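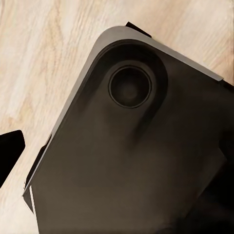

# How to Move a Pile of Recipes Onto a Tablet Without Losing Your Mind or Grandma's Pie Crust

My recipe collection used to live in a shoebox, two binders, a kitchen drawer, and the inside of a cabinet door. When I finally went through it I had 397 recipes, of which I had cooked maybe a fifth. Eleven of those were banana bread. I don't even like bananas much.

If you're in the same boat, what follows is the method I ended up with after doing it wrong the first time. It takes a few evenings. Pick evenings when you don't mind reading the phrase "cook until done" in a variety of handwriting.

## Before you scan anything

Throw things out. I know. You came for the technology and I'm handing you a trash bag. But scanning a recipe you'll never cook takes exactly as long as scanning one you will, and a digital junk drawer is still a junk drawer.

Make three piles on the floor:

- **Cook it.** You have made it and would again.
- **Might.** You clipped it with good intentions.
- **Family.** You may never make the lime gelatin salad, but somebody's handwriting is on it.

Anything that fits nowhere goes out. Then take the Might pile and cut it in half. Be rude about it. If a recipe begins with "the day before, prepare the stock," ask yourself who you think you are.

## Pick one format and stick to it

You can store recipes as pictures of paper or as typed text. Pictures are quick and keep the stains. Text can be searched, resized, and read from across the kitchen while your hands are covered in dough.

My rule is that the Cook It pile gets typed, and the Family pile gets both. The Might pile gets a quick picture and nothing more. If I cook one and like it, it earns its typing.

I tried a recipe app called Flillow first. It was pretty, and it wanted to know my mood before showing me the soup. It also kept everything in its own file format, so getting my recipes back out meant copying them one by one. I moved to Medve, which saves plain text files and has the personality of a filing cabinet. I mean that as praise. Whatever you choose, look for an "export" button before you type a single word. Try it with two recipes and open the result in something else. If it comes out as gibberish, go shopping again.

## Photographing the cards

1. Work near a window, in daytime, with the overhead light off. Kitchen lights turn everything the color of weak tea.
2. Lay the card flat on something plain. A cutting board works, as long as it's clean.
3. Stand directly over it and hold the camera level. If the card looks like a road heading for the horizon, start over.
4. Take the back too. My aunt's cards have the oven temperature on the back, and on one, a phone number for a plumber.
5. Check that you can read the fractions. A blurry ½ and a blurry ¼ look the same until you taste the salt.

Glossy magazine pages are the worst of the lot. Tilt the page slightly toward the window until the glare slides off, then adjust your own angle to match. Clippings that have been folded since the last century can go under a heavy book overnight.

## Typing them up

Put the same parts in the same order every time. Mine goes: name, where it came from, how many it feeds, oven temperature, ingredients, steps, notes. Temperature goes near the top so I can turn the oven on before I find out I'm out of eggs.

Fix as you go. Old recipes assume you were standing next to the person who wrote them. "A can of tomatoes" needs a size. "Butter the size of an egg" is 4 tablespoons, or near enough. "Moderate oven" is 350°F. Where I've guessed, I put a question mark after the number, and the question mark stays until I've cooked it.

Keep the odd bits in the notes. One of ours says only "not for company," and I wouldn't dream of deleting it.

## Naming and folders

Name the file what you'd yell if asked what's for dinner. "Chicken, lemon, skillet" beats "Sunny Tuscan Evening Supper," which you will never find again.

I started with 42 folders, including one for "brunch (savory)." Now there are 9:

- Breakfast
- Soup
- Chicken
- Other meat
- No meat
- Sides
- Bread
- Sweet
- November

November is its own folder for the holiday cooking. For most of the year I'd like it to stay out of my sight.

## Using it at the counter

Set the screen to stay on, or at least to stay on for 30 minutes. Waking a tablet with your elbow is a skill, but a poor one to need.

Bump the text size up until you can read it from 5 feet away. Then prop the thing somewhere that isn't next to the stove, the sink, or the mixer. In my kitchen that leaves the bread box. A zip-top freezer bag makes a decent splash cover, and the touch screen usually works through it. Skip the cookbook stand with the cute little chains.

For long recipes, read the whole thing before you begin. This has nothing to do with tablets. I just wish I did it.

## Backing up

Keep one copy on the tablet, one on a computer, and one on a thumb drive in a drawer. My full set, 2000 pages' worth of pictures included after I did my mother's binders too, fits on the cheapest drive I could find. Copy it over whenever you've added enough that retyping it would make you cry.

Then print your top dozen and tape them inside the cabinet door. Power goes out. Batteries die halfway through a custard. The cards in the Family pile went back in the shoebox, in order this time, with the gelatin salad on top.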